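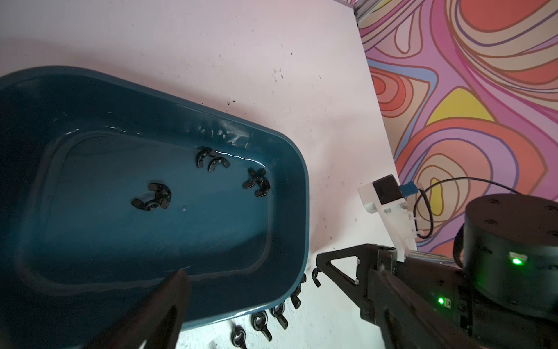 3.2 Small parts in shallow water

The second group of tasks concerns small hardware that has to be taken out of water. We used black wing nuts and a blue plastic tub with a rounded rim and sloped walls, set on a white tabletop and filled with a shallow layer of clear water. Some of the nuts lie on the floor of the tub and others on the table beside it (Figure 4). The two wings make the part awkward to sort. It may lie flat, rest on its side or lean on a neighbor, and where two overlap the wings are hard to tell apart. Ripples and bright reflections add to the difficulty.
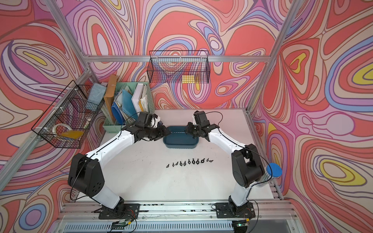 Figure 4. Wing nuts in and beside the tub (first view) and the tub on the worktable between patterned walls (second view).

The water level was kept low throughout, following the procedure Meijer wrote for the Movstead parts set. Layouts were drawn by hand and never repeated within a session. A layout was rejected if a nut lay across the rim of the tub. In total 634 layouts were kept, of which 20 were set aside for the comparison in Section 5. Labels give the resting pose of each nut and whether it touches another. Overlapping pairs were labeled twice, and the 16 cases in which the two labels disagreed were settled by Ans Meijer before the June release.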